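Rev. December 2025. Replaces the August sheet. If you still have that one taped to a cell, pull it.

## 4. Running a two-arm cell: house rules

Applies to all Lometo twin-arm benches, training bay included. Read section 3 (power and network) first. Questions go to Ehsan Ghauri, Bivwood site, not to the vendor line.

### 4.1 Before power

1. E-stop within reach of where you sit. Not behind the monitor. Press it, check it latches, twist to release.
2. Both bases tight on the plate. Hand first, then driver. A base that rocks even a little is a stop. Tag the cell, don't shim it.
3. Cables. Follow each one from wrist to base with a finger. Clips closed, slack loop over the upper link, nothing pinched at the shoulder. Loop should let the wrist turn fully both ways without pulling.
4. Cable ends routed away from your knees and chair wheels.
5. Sleeves up, lanyards off, hair tied. Rings off too if you'll be handling fingers.
6. Table clear of everything not in the task. No mugs, no screws, no phone.

**CAUTION:** Arms drop when torque is cut. Support the upper link with one hand before you hit the switch, every time, even if it's parked low.

### 4.2 Power up and home

1. Supply on. Wait for the controller boards to light. A board that stays dark = power off, reseat its connector, try again once. Still dark, log it and stop.
2. Start the Veron console. Left arm connects first, then right. If they come up swapped, do NOT just relabel them in the console, fix the port map (3.6).
3. Home one arm at a time. Other arm stays parked.
4. Watch the first home with your hand on the e-stop. Yes, even if it homed fine an hour ago.
5. Check gripper travel. Open, close, open. Listen for grinding.

> Note: if the console reports a joint offset over 2 degrees, rehome. Twice in a row means recalibrate (section 7). Dont type the offset in by hand.

### 4.3 Shared zone

The strip in the middle of the table is the shared zone. Most of our damage happens there. Rules:

- One arm moves in, the other holds still. Both moving only if the task sheet says "joint work" and the speed cap is on.
- Speed cap in the zone is 30 percent. It's set in the Nkosi task profile. Leave it there.
- Never cross the wrists. If one arm has to reach past the other, back the first one out and go again.
- Fingers down, approach from above, for flat parts especially. Sideways approaches drag the part and scrape the top.
- Hands out of the enclosure while torque is on. To reset a part: pause, torque hold, reach in from your own side, hands out, resume. Not "quickly between moves".

**CAUTION:** Pause is not a stop. The arms hold position under power and can still pinch. Use the e-stop if you need to touch a gripper.

### 4.4 Placing parts

1. Flat piece goes down first, centered between the bases, flat on the surface.
2. Box or other tall part goes to one side, outside the zone, where a lowered link won't clip it.
3. Bring both arms in to the ready pose. Step back and look from the front AND from above.
4. Gap between grippers must be visible. If you can't see light between them, back one off.
5. Confirm on the console, then start.
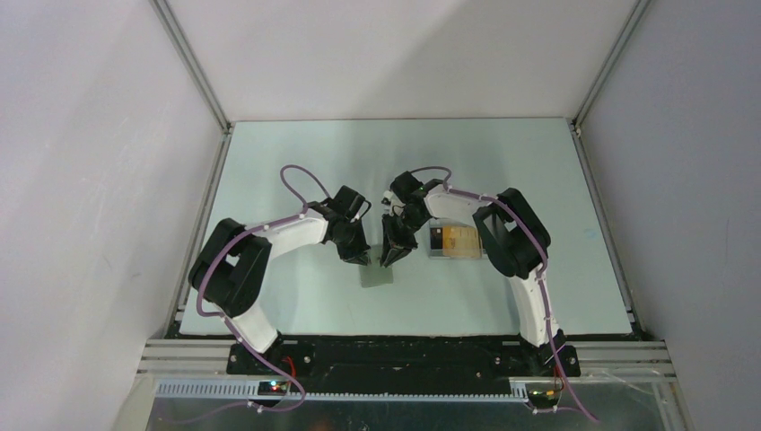

*Fig. 4-2. Arms over the flat piece, small gap between grippers, box to the right.*

If the ready pose looks different on your cell, check the profile name before touching anything else. Wrong profile is the usual cause.

### 4.5 Shutting down

1. Finish or cancel the task. Don't kill it mid-grip.
2. Open grippers, remove parts.
3. Park right arm, then left.
4. Support, torque off, lower by hand. One arm at a time.
5. Supply off. Wait for the board lights to go out before unplugging anyting.
6. Wipe the top, dry cloth only.

### 4.6 Log it

Every contact between arms gets logged, including light taps. Cell number, profile, which joint, what you did after. Use form 740. Paper copy is fine if the console is down, but enter it before the end of shift.

Changes to speed caps, port maps or home positions: Ehsan signs off, in writing, before the cell runs again.

Next: section 5, gripper finger replacement.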